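Ticket: Finds catalog export drops context numbers
Status: Waiting on reporter
Collection: Riltley lithics, boxes from the Clanthorpe trench

Reported: Exporting the flint records to a spreadsheet gives 556 rows where the catalog holds 700. No error message. The missing rows all seem to come from the lower layers.

Update, 10:40. Ran the same export and got the same count. Records with a slash in the context number are skipped, e.g. 14/2. Plain numbers go through.

Update, 11:25. Changed the context field from number to text on the test copy. All 700 rows now export. Two scrapers still show the wrong layer, but that matches the paper cards, so it is a data entry matter.
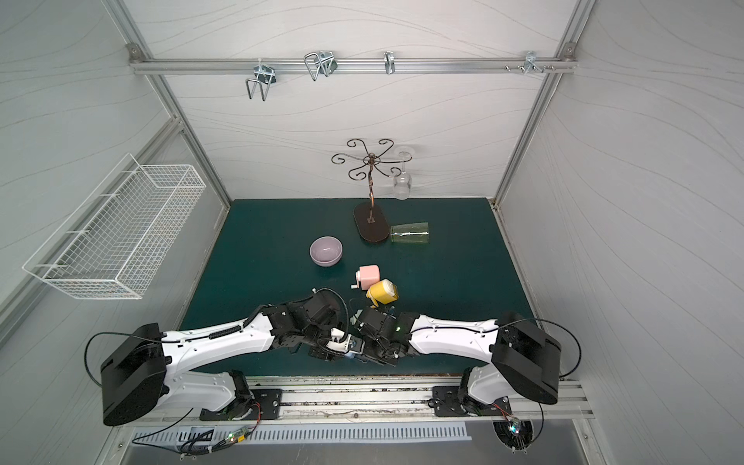
2 min read

Fix applied to the live catalog after lunch. Please rerun the export and check the blade cores against the Dal Bello list before replying. The Pasturness boxes use the same field and will need a fresh export too. Old spreadsheets should be deleted.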